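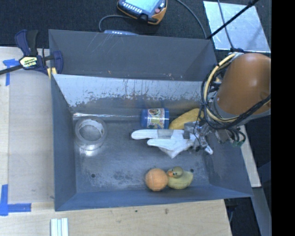

October 26, 2021
By the Plellport Kitchen & Workshop page
Last updated: October 26, 2021

I got a pile of messages after my last page asking how I keep up with cleaning metal stuff, so I'm finally putting all of it in one spot. I love old metal. Sheet pans, toolboxes, drawer liners, the dented mixing bowls at yard sales that everybody else walks past (I have a lot of bowls). Most of it cleans up with things you already own, and the rest you learn to like the way it is.

Start with dish soap and hot water. I know, I know! But half the gray grime on a baking sheet is just old grease with dust stuck in it, and a good soak takes it right off. I fill the sink, push the pan under, and go do something else for 60 minutes. If it comes out looking the same, then I go get the baking soda.

For baking soda, mix it with a little water until it's like frosting and smear it on thick. Leave it overnight if you can stand to look at it. In the morning scrub with a nylon pad, going the same direction as the grain if there is one. Stainless usually has a grain and you can see it if you tilt the piece toward a window. Going across it leaves those cloudy swirls that drive me nuts, and I've never found a way to get them out completely.

Please don't use steel wool on anything shiny. I did that to a stockpot when I first moved to Arkier and it has looked tired ever since. Still makes good soup, though.

Aluminum is its own animal. It goes dark in the dishwasher, and it doesn't like baking soda much either if you leave it on too long, so no overnight smear for that one. What I do is simmer water in the pot with 2 tablespoons of cream of tartar for ten minutes, let it cool, and wipe. The inside comes up so bright you'll want to do all of them. For an aluminum sheet pan that won't fit on the stove, cut a lemon in half, dip it in salt and rub. Your hands will smell great, but check for paper cuts first!!

Rust. If it's just freckles, a ball of crumpled foil dipped in white vinegar does a nice job on plain steel. If it's a whole coat of the stuff, soak the piece in vinegar in a plastic tub and look at it every few hours. I forgot a set of hinges once and went away for the weekend, and the screws that were in there with them had gotten noticeably skinnier. Rinse well, dry right away (I use a hair dryer for the corners), and rub on a thin coat of oil. Mineral oil for kitchen things, whatever is on the shelf for garage things.

Now the garage. Metal drawers and trays get scratched, that's their job, and I've quit fussing over it. What I do care about is the grit that collects in the corners, because it gets on the tools and then on me. A dry paintbrush is the best thing for it. A cheap 2 inch one, with the bristles trimmed down so they're stiff. Sweep everything to one corner, then vacuum. If you wipe first you just make mud.

If a drawer has drain holes or screw holes in the bottom, and you keep small stuff in there, put a piece of masking tape underneath each one. I lost more little washers that way than I want to think about. Or cut a rubber mat to fit. The roll I bought at Whitelaw in August did all the drawers in my bench and there was enough left over for under the kitchen sink. Cut it a hair big and trim down, and use a new blade in the knife.

Sticker residue: cooking oil and a warm rag, wait a bit, rub with your thumb. Works on jars too. For the really stubborn labels I warm them up with the hair dryer first and peel slowly from a corner. I used to buy the orange stuff in the bottle but I never could get the smell out of the room.

A couple of people asked about the Cedik shelf paper, the kind with the little dots. It's fine! It peels up at the edges if the shelf gets damp, so I wouldn't put it anywhere near the dishwasher. In the pantry mine has been no trouble.

One safety thing and I mean it. Never mix vinegar and bleach, and don't use one right after the other in the same sink either, since the fumes are nasty. I keep them in different rooms so I can't do it half asleep. Open a window when you're scrubbing with anything stronger than soap, and wear gloves if your skin is like mine and cracks the minute the furnace comes on.

Cast iron I'm saving for its own page, because I have opinions and it'll be long. For now: hot water, a stiff brush, dry it on the burner, wipe it with a tiny bit of oil. A little soap won't hurt it. Just don't let it soak.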